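Subject: Re: Door swings open by itself, water under crispers
List: Staltbridge Home Repair
Date: 25 May 2021

Hello all,

I am answering the message below, which came to the list while I was moving house, so please excuse the delay.

> I have a fridge-freezer in the back kitchen of a rented house. The floor
> is not level. The door of the fridge part does not stay closed unless I
> push it with the knee, and in the morning there is water under the
> vegetable drawers. The repair shop in Genutby wants 346 for a new door
> seal with labor. Before I pay this, is there something I can try alone?
> Also the drawers smell a little, even after washing. I have read that
> the front must be higher than the back but I do not know how much, and
> the feet on mine are rusted and do not turn any more.

I would not pay the 346 yet. You describe two problems, the door and the water, and in my experience they are often separate. I will take the door first.

A refrigerator door should fall shut from a half-open position by its own weight. For this, the cabinet must lean slightly backward. On my old one I measured a difference of 6 millimeters between front and back, and it was sufficient. If you lean it too much, the drawers slide badly and the shelf with bottles becomes annoying. Check also from left to right. My floor was lower on the hinge side, and I did not notice until I put the long level on the floor itself, because the top of the cabinet is a little bent and gave me a false answer.

For the rusted feet, try penetrating oil and leave it overnight before you use the wrench. Two of mine came free like this. The others I never moved, and I put the front up on something solid. Brick is fine if it lies flat and does not rock. Wood is also fine, but it must be hard and dry. Put a sheet of cardboard under everything first, especially if your landlord cares about the floor. And take all the food out before lifting, also from the door. I did it the first time with full door shelves and the whole thing wanted to come forward onto me. You need a second person for this job, please do not do it alone as you write.

Now the water. Behind the drawers, at the bottom of the back wall, there is usually a small channel and a drain hole. The hole gets blocked by onion skin, herbs, sometimes a piece of label. Then the melted frost cannot go to the tray behind and it runs under the drawers. Push a soft plastic straw or a pipe cleaner through it, then pour a small cup of warm water (not boiling) and listen if it arrives in the tray. Do not use wire. My neighbor used wire, and the repair cost more than your door seal.
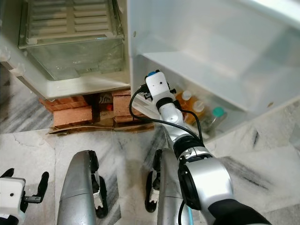
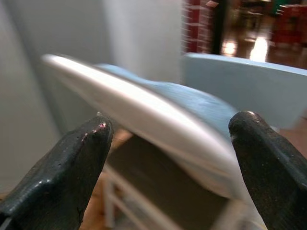
First one: drawer under its ribbed cover, bricks below the front edge, cardboard on the floor.

About the seal. Before buying, do the paper test: close the door on a strip of paper and pull. Go around the whole door, every hand's width. If the paper slides out easily only in one corner, the seal is probably just deformed. I cleaned mine with dish soap, dried it, and warmed the bad corner carefully with a hair dryer on the low setting, then I kept the door closed with tape until the next day. It has held since May of last year. If the rubber is torn, then of course you need a new one, but ask for the price of the part alone. Many seals only press into a groove, and you can change them without any tool.

The smell I would look for outside the drawers. The tray behind the cabinet, above the compressor, collects everything that comes from the drain, and most people never wash it. Wash also the cover over the drawers on its lower side — the moisture sits there. I use baking soda in warm water and leave the parts in the air to dry. Vinegar works also, but my kitchen smelled of vinegar for 2 days and the family complained.

One more thing. After you move or tilt the cabinet, let it stand before you plug it in again. The paper that came with my Jedard says some hours. I waited until evening and had no trouble, but I had tilted it only a little. If you lay one down completely, wait longer, or follow your own manual if you still have it.

If somebody on the list knows where to buy replacement feet with the coarse thread, I am still looking. The shop in Staltbridge has only the fine thread. I need two.

Good luck with the door, and please write to the list what the paper test shows.

Greetings from Sầm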